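Hoodies outnumber everything else at Radolia's winter clothing drive

By Tshepo Mthembu
June
Reading time: 3 minutes

The organisers of the Radolia winter clothing drive asked for coats, blankets and warm trousers. The town looked into its wardrobe, thought about it, and gave them hoodies.

By the time the doors closed at the old Fodell building, the sorting crew had logged 407 hooded tops, compared with 68 coats and 15 blankets. Most of the hoodies are black. A few are navy, although under the hall lights you would have to take somebody's word for that.

"We put up a sign saying blankets, with a drawing of a blanket," said the woman running the front table, who was wearing a hoodie. "I thought the drawing was pretty good."

The drive has run every June for years without anyone feeling the need for a folding policy. Shirts go in thirds, trousers go in half, jumpers go in whatever shape the person on shift learned from their mother. Hoodies have put an end to this easygoing arrangement. A stack of hooded tops folded five different ways leans, and a stack that leans on a trestle table ends up on the floor, where it did end up, at 9.20 in the morning, in front of the mayor.

So a method has been agreed. It took most of an afternoon and two pots of tea. The garment is laid out flat on a white sheet, hood to the top, sleeves out to the sides, and anybody handling it has to find the drawstrings before doing anything else. There was a strong faction in favour of laying it face down and tucking the hood in first. They have been given the scarves.

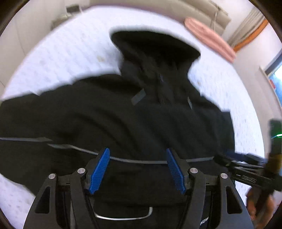
After that the sleeves come in across the body, the hem goes up to the chest, and the hood is folded down over the lot like the flap on an envelope. A good folder can do one in 20 seconds. A person who has been told that a good folder can do one in 20 seconds needs a couple of minutes and will want to talk about it.

The white sheets were the only part of the plan nobody argued with. On the hall's dark tables a black top simply vanished, and one sleeve was twice packed into the box belonging to the pile next door while still attached to its owner. On white you can see where the thing stops. You can also see lint, dog hair and, in one case, a good deal of glitter, all of which is now dealt with by a teenager with a sticky roller who has asked for the job to be put on his résumé.

Sizes have been their own adventure. Labels fade, labels get cut out, and labels lie. The crew has settled on holding the garment up against Doug from the hardware store, who is a large, and writing down whether it is more or less than Doug. Pockets are checked before folding, and so far they've given up bus tickets, a house key, half a packet of throat lozenges and a shopping list that reads, in full, "milk, the other thing".

The packed boxes go by van to Bodin and Jernulia at the end of the month. Both towns have been warned. Bodin replied that hoodies were fine and that its own drive had come in heavy on ski pants, and would Radolia like any. Talks are continuing.

Coats and blankets are still wanted, and can be left at the side door of the Fodell building until four in the afternoon. Clothes should be washed and have working zips. If you have a black hoodie to donate it won't be turned away, but the front table reserves the right to sigh.

Comments (4)

marg_on_the_hill
I dropped off two blankets so that's a fair whack of the 15, you're welcome Radolia.

Pete
Is there any chance the house key has a green tag on it? Asking for my wife, who is standing behind me.

sleeves first
Face down, hood in, then sleeves. We were right and the scarves look beautiful.

Jan T.
What time does the side door open? The article only says when it shuts. I've got a proper wool coat here and I'm not leaving it on the step with all those hoodies about.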